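Opening Doors at Belley
An afternoon with the robots that practice before they touch anything

1 February 2021

The first thing you hear at the Fovel open day is a latch. Click, pause, click. It comes from a test rig by the coat rack, an ordinary interior door hung in a steel stand, and a robot arm has been working at it since the morning group came through. Visitors drift over with their coffee and end up staying far longer than they meant to.

Fovel has the upper floor of a former thread mill in Belley, and twice a year it lets people in to see what it does up there. What it does, mostly, is doors. Doors and drawers and cupboards, all the parts of a house that swing or slide or stick. The company wants a household robot that can get from the kitchen to the bedroom by itself, and that means getting through whatever is in between.

I had assumed doors would be one of the easy bits. Then one of the engineers handed me a pair of tongs and asked me to turn a round knob with them, and I was cured of that idea in seconds. My tongs slid off to the left, then to the right, and then I dropped them. A lever handle you can lean on. A knob has to be gripped across the middle, squeezed hard enough to hold and turned without letting the wrist wander, and then you have to pull or push while you are still holding it. People do all this with a bag of groceries in the other arm!

The real surprise of the tour is how little of the learning happens on the rig. Most of it goes on inside Tremance, the simulator Fovel has been building since its early days. In a side room with the blinds down, 8 machines run it day and night, and on the wall screens you can watch house after house being made up from a library of parts. The floor changes, the walls change, the light moves, the door gets a different handle. The robot is dropped in and has to cope. 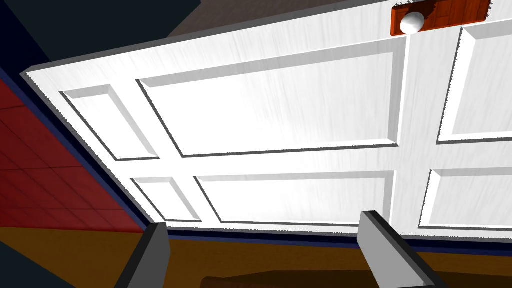
The team keeps 615 door models in the library, and they are cheerfully unfussy about taste. A paneled door might come up with a knob in one house and a lever in the next, and nobody minds if the colors clash. I asked whether it bothered them that the rooms look a bit odd, and got a very good answer: a robot that has only seen tasteful rooms will fall apart the first time it visits somebody's uncle. Odd is useful. Odd makes it pay attention to the knob.

The view from the hand is the one I kept going back to. From up there you lose all sense of the room as a room. A door stops being upright and becomes a big tilted slab, and you begin to understand how hard it is to judge where the fingers are compared with the thing they want. I watched three attempts from that angle and found myself leaning in my chair, as if that would help.

Out on the floor, the afternoon demonstration belonged to Pacheco, the wheeled robot that gets to try out what has been learned. It has two arms and a narrow gray body, and it moves with a kind of careful politeness. On its first run it reached for the knob, missed by a finger's width, backed off and stood there thinking. The room went quiet. On the second it took hold, turned and pushed, and rolled through into the hallway — slowly, clipping the stop on its way. The applause was loud enough to bring people out of the side room.

Fovel is frank about how far there is to go. Self-closing doors are still a headache, glass ones are worse, and Pacheco has not yet met a door with a dog behind it. The next open day is planned for April, and the rig should have a sliding door on it by then. The stairs up to the mill floor are steep, so ask for the freight elevator if you need it.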